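Simulating the kitchen before I wire the second arm

The second arm has been sitting in its box on my bench at Cakgate since November. Cakgate is the shared workshop I pay into, and bench time there is easy to get in the morning and hard to get after 6. So most of what I've done on this project lately has happened at home, on a computer, in simulation.

For anyone new to this blog: I'm building a two-armed robot that can put away small things in a kitchen. The base is called Morsy. The software that runs it is Zinari, which I've been writing on and off for longer than I'd like to add up. The first arm works on the real robot. The second one works only in the sim so far.

I had put off the wrist views. Each arm gets a camera at the wrist, looking out past the fingers, and I needed to know how much of the picture the gripper itself would take up before I drilled any mounting holes. Moving a camera in the sim means editing one line in a config file. Moving it on the real wrist means a new bracket and an evening gone.

I started with the camera close in behind the palm and the jaws fully open. 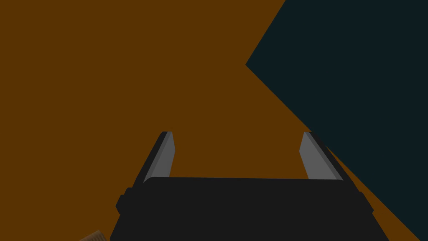 Wrist view, jaws open over bare surface.

The housing takes up a lot of the bottom of the view. I can live with that, as both fingertips show and there is usable space between them. My first try had the camera lower and the tips were hidden whenever the jaws closed, which made it useless for the last bit of an approach.

The flat colors are my doing. I turned off the textures on the big surfaces for a while to speed up the renderer, and the orange-brown stuck around. It makes it easy to pick out the gray finger faces, and it probably makes things too easy for the detector. I have a note to put real textures back before I train anything serious on these views.

Next I went to the head view, which takes in both arms and the work area. I wanted to check two things: whether the white body shell blocks the near part of the table, and whether the objects load where the layout file says they should.

The shell does block it. The yellow-orange cutting board is close to the body, and part of it is hidden behind the shell and the left arm segment. The spoon beyond it is clear. I could tilt the head down, but then the shell would fill even more of the view, so I moved the default board position away from the robot in the next layout instead.

The objects are a longer story. I built the layout file by hand and mixed up degrees and radians in one section. After I fixed that, there were still items that didn't sit right. The plant looked to be over on its side on the gray countertop, and the glass bowl was tilted out past the edge of the wood counter with nothing under it that I could see. The counter top itself slopes, which is a separate mistake in the same file. 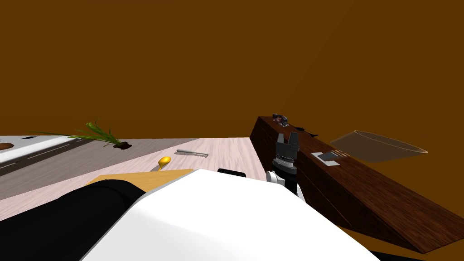
Fixing the layout

I wrote a short check that loads the file, lets the physics settle, and prints anything that ends up far from where it was placed. The first run printed 463 lines. Most of those were the same few objects reported again and again, because I had left the check inside the step loop. Moving it out of the loop got me a list I could read.

Here is what I changed:

Converted every angle in the file to radians and deleted the old degree fields.

Gave the plant a simple box for its collision shape. The one it came with was built from the leaves.

Raised the spawn height for the glass bowl and had it wait until the counter was loaded.

Cut the settle time to 300 steps. I had it much longer, and it wasn't helping.

Nikola Cieślak looked over the check for me and pointed out that I was comparing positions but ignoring rotation, so a tipped plant would have passed. I added rotation. Thanks, Nikola.

After that I went back to the wrist view to look at tall objects. I picked a white cylinder because it's a simple shape and I wanted to see how much it would hide with the fingers on both sides of it. I set it up in front of the round mirror with the gold border, which I had been meaning to test anyway. Mirrors are hard for depth cameras in real life, and I wanted one in the set early.

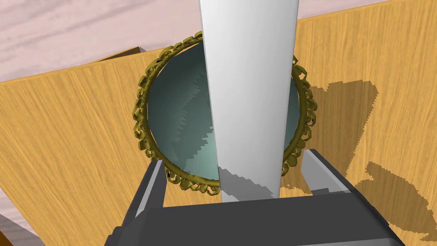 White cylinder between the fingers, mirror behind.

The cylinder runs right out of the top of the view and covers the middle of the mirror. With something that tall in the way, the wrist camera is no good for finding whatever is behind it, so Zinari will have to rely on the head camera there. The blocky shadow edges come from a low shadow map setting. I tried raising it and the frame rate dropped too far on my machine. I may raise it only when I'm saving images.

The camera offset is settled now, or close enough that I'm willing to drill. I've drawn the bracket and will cut it at Cakgate when I get a morning free. The cable run past the wrist joint still has to be figured out. I have a flat cable from Tudholm that might be long enough, but I need to measure it with the arm stretched all the way out.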